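Speaker notes: Can a machine tidy a table yet?
Stallima meeting, afternoon session, March 19, 2019
Slot is 15 minutes including questions. Slides advance on the clicker. The video on slide 9 has no sound.

Slide 1. Title
Leave up while people sit down. Say what the talk covers: soft goods, small tables, two-handed work. Say what it leaves out: mobile bases, stairs, anything with water. Floor cleaning is a solved product category and I will take no questions on it.

Slide 2. The question as it is usually put
"Can it do the washing-up yet?" Too broad to answer. A chore is a chain of short actions, and a machine may be good at four of them and useless at the fifth. Ask the room to pick one chore from home and break it down in their heads. Pause.
On the shop floor the same question comes as "can it clear the returns bench?" Same answer. Returns are mixed, creased and half out of their packaging.

Slide 3. Rigid against soft
Rigid part: six numbers give its position and orientation. A grasp planned once can be used again.
Cloth: no fixed shape, so no short description. Folding changes which surface faces up and hides the rest. Plush sits in between. The body returns to shape after squeezing, the limbs do not stay where they are put, and long pile hides the true edge from a depth sensor.
Do not go into the sensor physics unless asked. There is a backup slide.

Slide 4. What Flengate runs today
Flengate is the bench cell. Two fixed arms, parallel jaws, one overhead view. It picks boxed goods from a tray at a rate the warehouse people accept. Give it a folded towel and it will pick the towel up, usually by one layer, and the fold is lost.
Point to make: the grasp was scored as a success. The chore failed. Our scoring was wrong for a year.

Slide 5. Demonstration by hand
Go slower here. A person holds a gripper in each hand and does the task directly. The jaws are the same type of limit the machine has, so whatever the person manages is at least possible with two flat pads. It removes the excuse that human fingers are better.
Next two slides are the tabletop task. Let people look before talking.

Slides 6 and 7.

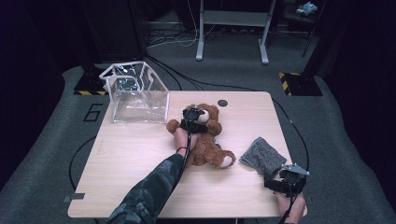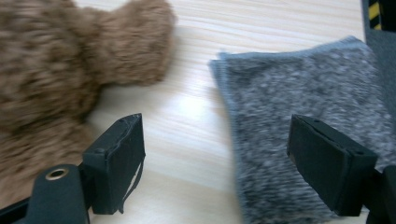 Grernelura Group, Household Manipulation

Talk over both. The goods are a brown plush and a grey cloth on a pale wooden table. On slide 6, note the open plastic box at the left, and that one gripper is against the bear while the other is over by the corner of the table. Two hands, two separate jobs. Planning for that is harder than planning for one arm twice, as each hand limits where the other can go.
On slide 7, the view is from the gripper. The pads are wide apart and touching neither item. Ask the room where they would close. Most will say the near edge of the cloth. Then ask how far down the pads should go. A person settles this by feel. From this view alone it is a poor estimate: the cloth is thin, there is glare on the wood, and the fur has no clean outline.
Mention blur. Training on sharp stills and then running on a moving wrist is a common mistake, and we made it.

Slide 8. Numbers
In February we put 326 attempts through the Hao controller, plush and cloth together. Training set was 1,690 demonstrations. Say plainly that this is small.
Plush into a box: good enough to show visitors. Typical failure is a limb left over the rim, and the controller does not check for it.
Flat cloth, moved: acceptable.
Folded cloth, moved with the fold kept: poor. It needs one pad underneath, and the controller rarely finds the gap between cloth and table.
Unfolded cloth, folded from scratch: not reported. Do not be drawn on this.

Slide 9. Video
Runs for 2 minutes. Played at true speed. Say so before it starts, and say that the long wait near the middle is the controller replanning. If it fails to load, skip to 10 and describe the wait.

Slide 10. Where that leaves the chores
Putting toys in a box: close, with a person in the room.
Moving folded laundry: not yet.
Sorting laundry: the sorting part is easy, the picking out of a heap is not.
Shop-floor returns bench: boxed goods yes, garments no.
Wiping down: different problem, contact force, ask the group after us.

Slide 11. What we would fund next
Touch sensing in the pads. Cheap pads that can be thrown away when worn. A scoring sheet that marks the state of the table at the end and ignores how many grasps it took. A stop rule, so the machine leaves a thing alone when it cannot tell what it has hold of.

Questions likely to come up
Why not suction? Fine on boxes, leaks on pile and knit.
Why not five fingers? Cost, and the control is worse at present.
Does it work on other tables? Not tested. Say not tested.
When can I buy one? No date. Refer them back to slide 10.

Backup slides: depth sensing on long pile, Flengate cell layout, Hao training settings.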